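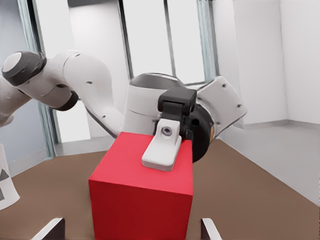 Red cube, with the other arm's white finger down on the top face.

Sunday, late afternoon. Pekis cell, the simulated one.

OK, so the handoff contact again. I'd left myself a note at the end of the last session that just said "finger pads!!" and I spent a good while trying to work out what I'd meant by it. I think I'd spotted that the pads on the two grippers weren't using the same contact material. When Constanza rebuilt the gripper model in November she gave the pads their own friction entry, but only one of the arms was pointing at the new file. The other one was still loading the old Dustent pads from way back, which have a lower friction value and a slightly shorter pad. Same look on screen, different behavior, and of course I'd been comparing the arms to each other the whole time and blaming the controller (sorry, controller).

Both arms point at the new file now. I also renamed the old one with "do_not_use" in front so it can't get picked up by accident. If anybody's config breaks because of that, come find me and I'll fix the path with you.

Other stuff I went through while I was in there:

Gripper closing force. Left arm was at the default, right arm was at whatever Abdelilah had it at for the foam blocks. I put them both back to default. The cubes are rigid, so there's no point squeezing like mad, and too much force makes the solver jitter, and then you get that awful buzzing where the cube creeps sideways between the fingers.

Collision shape on the finger. The visual has the little lug and the screw on it, and the collision mesh was a straight copy of the visual, screw and all! That's a lot of tiny triangles for the solver to chew on. Swapped it for a plain box on the pad and a second box for the lug. Runs noticeably smoother.

Base mounts. The frames for the two bases were typed in by hand at some point and they weren't a true mirror of each other, the right one was out by 2 mm. You'd never see it, but the handoff pose is worked out from the mirror, so it matters there. I moved the right base and left the left one alone, and I put the old number in a comment next to the new one in case I've got this backward.

After all that I ran the usual 100 resets with the handoff script. Before the changes I was dropping or missing the cube in 31 of them. I'm not writing the new number down yet because I had the random seed fixed for the first batch and not for the second (ugh), so they don't compare. Redo tomorrow with both seeds fixed.

One thing still bugs me. When the left arm has the red cube and comes around to the meeting point, the wrist is wound almost to its joint limit, so on some resets the planner flips the whole arm the long way around. It gets there in the end but it's slow and ugly, and I wouldn't want to see it on the real cell. I tried three different elbow seeds and they all did it on at least one reset. I stopped the run with the cube in the left gripper and the right one still open, so I could read off the joint angles:

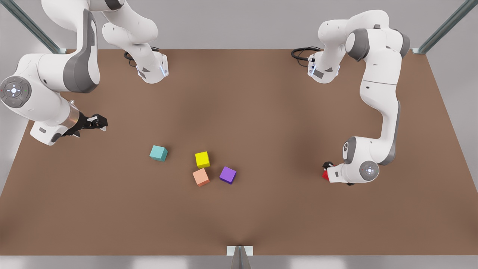 Radka Georgiou: did you check the home pose? Looks to me like the wrist starts half a turn over already, so by the time it has picked and turned inward there's nothing left. We had the same flip on the Avbridge cell and changing the home pose fixed it, no planner changes at all. I'd try that before you touch the elbow seeds again.

Oh, that's a good shout. I hadn't looked at home at all, I'd just copied it over from the old setup and mirrored it, and mirroring would put the wrist offset exactly where she says. Checked it just now and yes, left wrist starts way over to one side. I've set it to the middle of its range for the next batch and put the elbow seeds back to the original.

For the next session:
- both seeds fixed, the full set of resets before and after
- home pose change on its own first, so we know what it did
- ask Constanza if the pad length in the new file was measured or taken from the drawing
- the reset script still hangs if you close the viewer first, so stop the script and then close the window

Left the cell loaded on the shared machine with the new files. Harriet has it from 9 in the morning, and her config still has the old pad path in it, so I've messaged her.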